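Ticket 1558: Parts store door code rejected after clock change
Product: Kevmont keypad lock, battery model
Site: Mirnard, rear workshop
Status: Open, then closed, then open

08:40 Keypad on the parts store refuses the day code. Three beeps and a red light, which the manual lists as "wrong code", "low battery" and "other". Tried the code again, slower, in case it was hard of hearing.

08:55 Changed the batteries. The old ones tested fine and have gone into the wall clock, so the morning hasn't been wasted.

09:20 Rang Zunum support. Position in queue: 60. The music is a pan pipe version of something I used to like.

10:05 Still holding. Found the master code on a sticky note inside the cupboard which the master code opens.

10:30 Got through. Told that the keypad believes it is Sunday, when the day code is switched off. It is Tuesday. Asked how to tell it so. Through the phone app, apparently, which needs the keypad's serial number, printed on the inside face of the door.

11:15 Removed the hinge pins. Door now open in the sense that it is leaning on a wall. Serial number noted, app installed, app wants an update. Until the thing can be trusted we're going back to a key for the store.
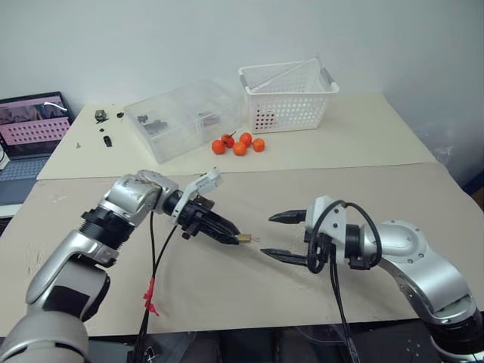
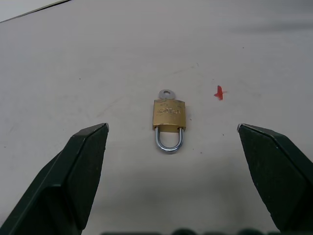
A brass padlock with its key in. No app.

11:50 Update finished. Keypad found, clock corrected, day code accepted. Door rehung. Closing ticket.

13:10 Keypad believes it is Sunday. Reopening ticket.

Reply from Ó Flaithearta, 14:25
We had the same with two of ours. Setting the clock in the app doesn't stick if "automatic time" is left on, as the keypad asks the hub and the hub is the one that's wrong. Turn it off under Advanced, set the day by hand, then hold the star key until you get a long beep. Error 1662 afterwards is harmless and clears overnight.

14:50 Done as above. Long beep obtained, followed by error 1662. Day code works. Leaving the ticket open until tomorrow and keeping the hinge pins in my pocket.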